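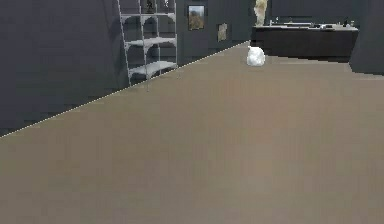 Pestbridge, August

Slab moisture before coating, and who to believe

grout_line
Post #1
Ground-floor slab, poured in autumn, trowelled smooth, no coverings planned. I want a clear penetrating sealer over it. The Azimi data sheet says the slab must be below 75% relative humidity at depth. The Grorholm sheet only asks for a taped plastic sheet test overnight. Which one do I follow? Floor area is 40 square metres, plain colour, no joints to work around.

tern_and_co
Post #2
Follow the sheet for the product you are buying. The limits are set for the resin. A film-forming coating traps vapour and lifts. A penetrating sealer is more forgiving, which explains the looser test.

wetscreed
Post #3
Disagree with relying on plastic sheet at all. It tells you about the top few millimetres on the day you tape it down. I had a clean result at 14 days after switching the heating on, sealed it, and had white bloom along one wall by winter. Drill the holes and use probes.

grout_line
Post #4
Probe hire in Pestbridge is not cheap, and I would rather not drill a finished surface. How many holes?

wetscreed
Post #5
Three for an area that size, to 40% of the slab depth if it dries from the top only. Leave the sleeves to settle before reading. Put one near an outside wall. Patch with tinted epoxy.

halfbrick
Post #6
Patches will show on a plain floor under a clear sealer. They always do. Put the holes where the kitchen units will go.

tern_and_co
Post #7
Post #3 left out whether there was a membrane under the slab. Bloom along one wall sounds like edge damp to me, and a probe in the middle would have missed it too.

wetscreed
Post #8
There was a membrane. It was lapped badly at that wall. Fair point on probe position, but I stand by the rest.

grout_line
Post #9
Plukavton quoted $1,791 for testing, a light grind and two coats. Grind necessary?

halfbrick
Post #10
If water beads on it, yes. A hard-trowelled surface will not take a penetrating sealer evenly. Ask them for the grit and whether the edges are included. Edges get left off quotes.

grout_line
Post #11
Water beads. Edges are not listed. I have asked, and will get the probes in first, under the units. Readings in 21 days if the hire shop has a set.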